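Caderno de bancada, novembro de 2018
Comparação de garras manuais: Hilutard e Skeken

Continuo o teste que ficou parado desde julho. A Skeken já tem o firmware novo do controlador Flondel, a Hilutard ainda usa o antigo. Não quero atualizar as duas ao mesmo tempo, depois não sei de onde vem a diferença.

Protocolo igual para as duas: pegar a peça pela borda, levantar, segurar, largar. Fiz 3 séries com cada garra. Câmara Hailu com exposição fixa em 2000 (unidades do driver, não microssegundos, atenção a isto). 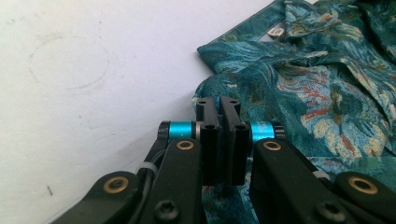
A folga dos dedos é o que mais me preocupa na comparação. Na Skeken medi 2 décimas a mais depois da segunda série e tive de apertar outra vez. Para a camisa estampada comecei sempre com os dedos fechados, mesmo junto à borda do tecido, e só depois abri. Assim o zero do codificador fica igual em cada tentativa. O cabo está preso com abraçadeira branca ao lado dos braços; convém verificar se não puxa quando a garra abre toda.

Resultado provisório: a Hilutard falhou 7 vezes, quase todas com uma só camada de pano. A Skeken falhou menos, mas fecha com mais força do que eu pedi. Suspeito do ganho no Flondel.

Por fazer: repetir com ganho mais baixo, trocar a borracha dos dedos da Hilutard, copiar os registos para a pasta comum.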